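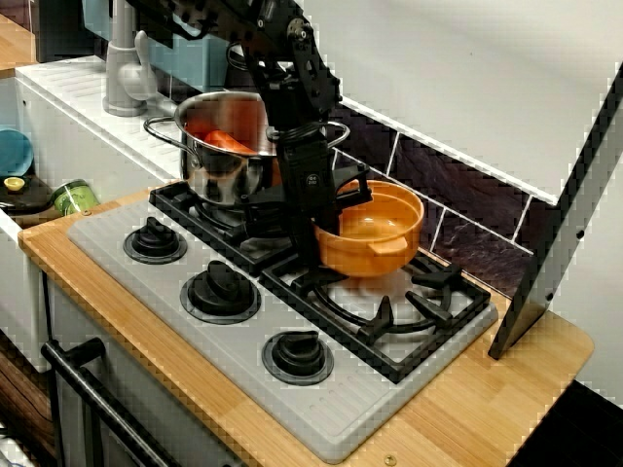 January 2021
Mizanur Gazi

Gripper comparison on the toy kitchen, orange bowl and steel pot. Running the Berkby fingers (angular, metal) against the notes we have from the Halley parallel jaw. Same controller, same speed cap, force limit at 77 percent of rated.

The bowl is the hard one. It's shallow and the rim is smooth, so a small yaw error at the wrist turns into a tilt once the fingers close. Halley jaw wanted a rim grip within 2 mm of where we taught it. Berkby seems more forgiving but I want more runs before I write that on the wiki. 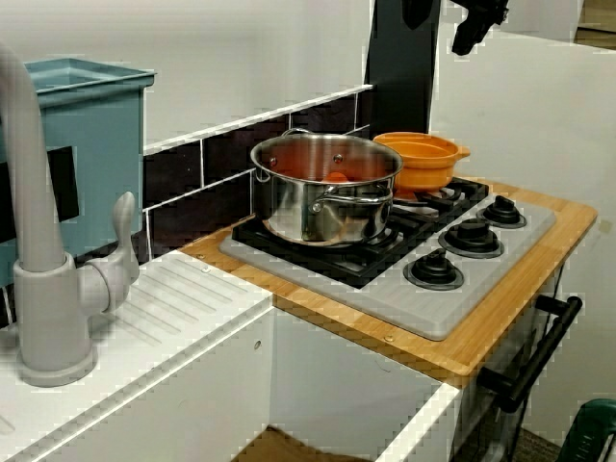
Does the gripper have to be re-zeroed between bowl runs and pot runs?

Only if the finger offset was changed. The zero is stored on the controller and loads at power-up - check the log line before the first move.

Logging is at episode 1134. Joint currents are sampled for each episode, up to 4000 samples, then the buffer wraps. Ogundipe's script drops the wrapped ones without a warning, so look at the file sizes.

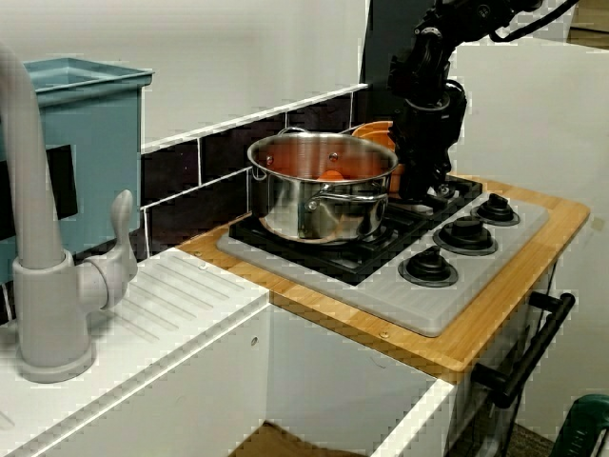

Wrist cable still needs more slack at the far end of the reach. I re-routed it once and the wrist current trace is flatter, but I don't trust that until we do the full sweep. If it's still noisy, swap in the Brarnbridge cable from the drawer.

Camera placement: the side view loses the rear rim when the wrist comes down vertical. The opposite view keeps it. Use both for labeling grasp success and go with the opposite one when they disagree.

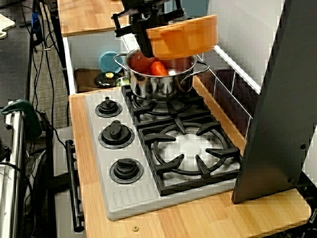

Approach height over the pot is next. Try 77 mm first and step down from there, bowl only. Leave the handles alone until the rim grasps are done - the loop handles need a different wrist angle and I haven't taught it yet.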